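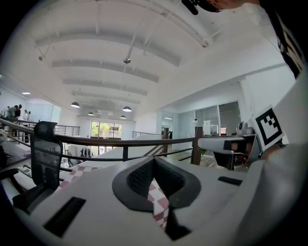 New rules for handheld grippers in shared buildings, starts this month

03/09/2025

Anyone recording tasks with a handheld gripper in a building other people use will have a new set of rules to work to. The Galindo code, put out by the Trotness robotics group, runs to 19 clauses and covers consent, storage, cleaning and where you can and can't stand.

It's voluntary. For now anyway. But two landlords have already said they'll write it into leases, and Drosent, which has teams out collecting folding and tidying work for robot training, says it signed last week.

Main points:

Signs at every entrance to a floor where recording is on. Not just the door of the room. Open landings and stairwells count as part of the work area if the lens can see them.

Faces in the background to be blurred before files leave the site. That includes people on a lower floor. Distance is no excuse, the code says.

No gripper work within arm's reach of a stair railing unless the tool is on a wrist strap. Last year's draft only said "take care", which got a lot of complaints.

Markers stuck on the tool to be checked at the start of each shift. Scuffed or peeling, replace it. Same goes for finger pads.

Breaks every hour, and no operator to do more than 6 hours of holding time in a day. The tools are heavier than they look and sore wrists was the top gripe in the group's survey, which drew 299 replies from operators and site staff.

Raw files kept 500 days at most, then deleted, unless the people in them agree in writing to longer.

Melquiades Barrera, who chaired the drafting, said most of it came from things crews were doing already.

"Good crews put a sign up and say g'day to the neighbours. Bad ones turn up and start filming. We wanted a floor under that," he said.

Not everyone's happy. Rigoberto Cisneros runs collection for Prandilau and reckons the blurring clause will cost smaller outfits real money. His teams work mostly in offices with big open middles, so there's nearly always somebody walking through in the distance.

"I've got no problem with consent. I've got a problem with paying to blur a person who's the size of a grain of rice," he said. He wants a minimum size below which blurring isnt needed. Barrera said that was looked at and knocked back, as a person can be recognised by where they are and what time it is, but it could come up again at the review.

The strap rule has gone down better. Cisneros said his crews have been using them since the summer and he'd have gone further and banned work beside railings altogether.

Cleaning gets its own clause too. Pads and housings wiped down between sites, cloths and other soft props washed or swapped out. Food props are left for a seperate document, no date on that.

Sites that sign get a one-page checklist to put up near the work area, plus a contact number for anyone in the building who wants to be left out of the recordings. Requests have to be answered in writing.

First review is set down for next March. Comments go to the Trotness office by email or post, and you don't have to be a member to send one.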